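Drudumstead Robotics Open Day

The Drudumstead Robotics Open Day is a public demonstration of robot arms and related automation, held once a year at the Bellance building in Drudumstead. It is run by the Tanner Workshop, a small engineering group that works mainly on grasping and sorting. The event is free, and visitors of all ages are admitted.

Background

The first open days were held in November and were meant for local employers. Attendance was low, and most of the time was taken up by talks. After two years the workshop moved the event to the winter school term and opened it to families and school groups. Talks were cut to one short session at noon, and the rest of the day was given over to working machines.

The 2023 event

The best attended open day so far took place on January 25, 2023. The workshop recorded 446 visitors, of whom 276 came with school groups. Nine demonstrations were set up on the ground floor. The upper floor, used in earlier years for posters, stayed closed while its lighting was being replaced.

Doors opened at ten. Groups were led through in a fixed order, with individual visitors free to walk around between them. A planned demonstration of a wheeled delivery cart was dropped in the morning after a battery fault and was not rescheduled.

Bin-picking demonstration

The longest lines were for the bin-picking station, known within the workshop as Toltorness after the software that controls it. The station uses a KUKA arm with a metal gripper, mounted next to a deep gray bin with slanting sides. The bin is held at one corner by a bar clamp, and blue tape marks positions on the wooden work surface.

The task is to take mixed objects out of the bin one at a time. The objects are not placed in any set arrangement and may touch or overlap. They include toy building blocks, a plastic cup, a spoon, a rubber duck and a piece of cloth. Hard blocks with flat sides are generally the easiest to grip. Cloth can fold or slip between the fingers, and clear or translucent plastic is difficult for many depth cameras to measure.

Each run at the open day was limited to 13 attempts. A failed grasp counted as an attempt, and the arm then chose again. Natsumi Kubo, who led the station, explained each run to the audience and gave the results on a whiteboard afterward. Visitors could suggest which object the arm should try next, but the operator entered the choice.

Other demonstrations

Other stations showed a small conveyor sorter, a drawing arm, a pair of line-following vehicles and a hand-guided arm that repeated movements taught to it by visitors. The hand-guided arm was limited to low speed and was used only with a staff member present. The noon talk covered how robots are tested before they are used near people.

Reception

Teachers who returned the workshop's feedback form rated the bin-picking station highest. The most common complaint was the wait, which reached roughly half an hour in the early afternoon. For later events the workshop introduced timed tickets for school groups and added a second screen showing the operator's controls. 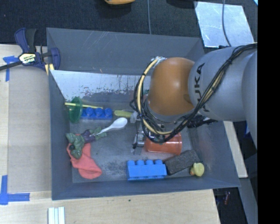
Cosimo Caputo wrote in the comments that the article should say more about the failed grasps, as his class had learned more from watching the arm miss and try again than from the runs that went smoothly.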